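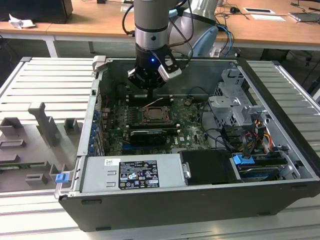
Endudcombe Writers' Circle - Minutes, 31/01/2020

Present: Stepan Zhuravel (chair), Mārtiņš Sakalauskas (minutes), and a very full table of members. Apologies were read out. Minutes of the last meeting approved with one spelling fixed.

1. Anthology
Wonderful news to start with - the Branel anthology has a full set of first drafts! Stepan has read every one and was clearly delighted. The limit stays at 2000 words per piece, titles not included. Two stories run over and their authors have agreed to trim. The whole book should come out at 128 pages in the layout Mārtiņš passed around, and everyone loved the wide margins.

2. Printer
Quotes compared from Juška and Allska. Juška is cheaper per copy but wants an order of 500, which is more than we have room to store. Allska will print short runs and lets us fix typos between them. Lively talk on paper color (cream won easily). Agreed: go with Allska, first run small, reorder if it sells.
Action: Stepan to ask for a proof copy.

3. Editing pairs
Last year's swap worked so well that we're doing it again, with new partners this time. Each pair trades drafts, marks them up, and meets once in person before sending anything back. Please be kind and please be specific - "I got lost on page three" helps a writer far more than "nice job."
Action: Mārtiņš to send out the list of pairs.

4. First-page night
A great turnout for this one, and such good openings! Members asked for longer reading slots. Agreed to try it in April, with the memoir group going first. Question raised on whether poems count as first pages. They do.

5. Money
Balance after hall rent is $49. Dues for the new year are now payable to Stepan.

6. Any other business
The shelf of craft books is open for borrowing again. Please sign the card. Someone still has the dialogue book and several of us are eager to read it.

Final drafts go to Mārtiņš by email, double-spaced, with your name on every page.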